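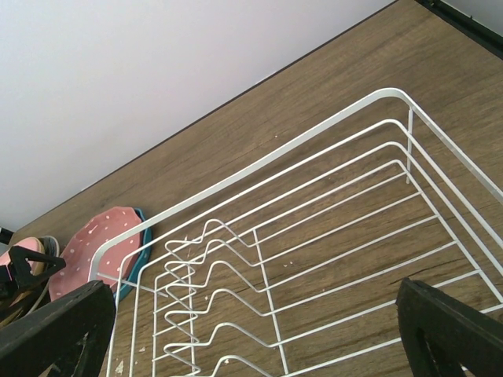
Fig. 1. Wrist view, dish rack task, before the first grasp. The rack is empty and the dishes stand at its left side.

Robot Learning from Demonstration, Handout 2
Teaching by hand and by remote control
Reading time: 2 minutes

Please read this before the November lab. Ona Eglītis will be with you at the robots, and Urmas Vaher answers questions on the recording software Munia.

In the lab each pair teaches the same task: take a dish from the counter and put it in the rack. We use two ways of showing it.

Hand guiding. You hold the arm and move it through the task. The force is felt directly, so beginners learn it quickly. The weak side is that your own hands come into the wrist view, and the policy may learn to wait for them.

Remote control. You stand at the leader arm and the follower copies you. The recorded view is the same kind the robot will have later, when it works alone. It is slower to learn, and you will not feel the contact with the wire.

What to look for in Fig. 1

The polka-dotted dish leans on the counter, and the teal-blue one is directly behind it. Both are partly behind the side wires of the rack. A straight move to the right would bring the dish into the rim, so lift first and cross after. Please show this lift clearly in every demonstration, also when you feel it is too much.

The bent wires on the left half of the rack are the target. Choose one gap and stay with it. In last year's data Waldemar Bielecka used a different gap almost each time, and the trained policy stopped between two of them.

Notice also that the rack is white and the wall is pale. For depth, the model must use the wood grain and the shape of the wires.

Rules for recording

Start with the gripper open. Do not correct a bad grasp in silence; mark it in Munia and continue. Keep recoveries, they are useful. Each pair delivers 38 demonstrations by remote control. The shared set from Cludomside has 111 more, which you may use for training but not for testing.

Question to prepare: which part of the task would you prefer to show by hand guiding, and why?

Contact: Zane Mets, Robot Teaching Lab | © Tretero course materials | Back to top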